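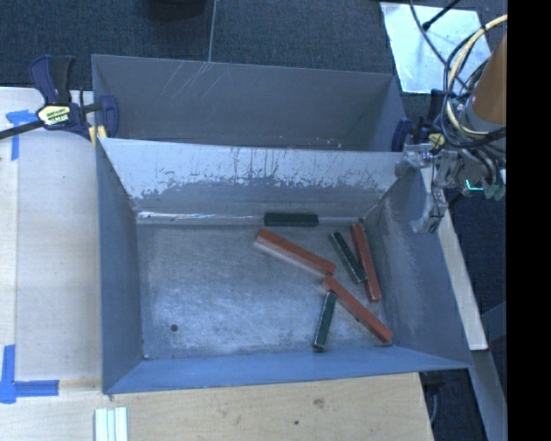

Notes by Xiuying Xie, with additions from Chenxi Qin
Early Math Materials, Unit 4 handout: Length, Color and Sorting

Search this course Enter keywords Go

Welcome back, everybody, and thank you for the lovely long discussion last time (I know we ran over, and I know some of you had a bus to catch). We're going to spend this session on one small set of blocks, three red and three green, and I'd like you to resist the urge to hurry through it. Children certainly don't hurry through it, given the choice.

Two things about the set matter to us today. The reds are all longer than the greens, so color and length go together. A child who makes a red pile and a green pile has also made a long pile and a short pile, and you can't tell from the piles alone which one she was thinking about. Siamak Nikzad brought this up in October and I've been turning it over ever since. My own feeling is that you simply ask her, and then wait a good while longer than feels comfortable.

The second thing is how the blocks lie. Scattered in a metal bin, with the reds at different slants and one green way over against the far wall, they are surprisingly hard to compare. A young child will often judge by which end sticks out farther – and she may well decide that a block lying at an angle is shorter than the same block lying straight. Before anybody compares anything, the ends have to be lined up. The side of the bin makes a fine straightedge for this, scuffs and all, and so does the edge of the table.

For the activity, work in pairs. One of you takes the part of the child and the other just listens and writes.

Tip out the blocks, or leave them in the bin if your partner prefers reaching in. Say "Put together the ones that belong together" and nothing more. Write down the child's words as closely as you can, including the false starts. Then ask for a second way of sorting. With our six this is a real puzzle, and you may get answers about worn edges or pale sides, which I'd count as very good answers indeed.

After that, try end to end. Two reds and then two greens, side by side: which row is longer, and how does your partner know? Yichen Shen asks hers to guess before building, and I've borrowed the habit.

The Clemden reader has a nice chapter on comparing lengths without a ruler, starting on page 344. Please read it before we meet again, and bring your written notes along, however messy – mine always are. Sang-wook Yeo has the spare copies if yours has wandered off.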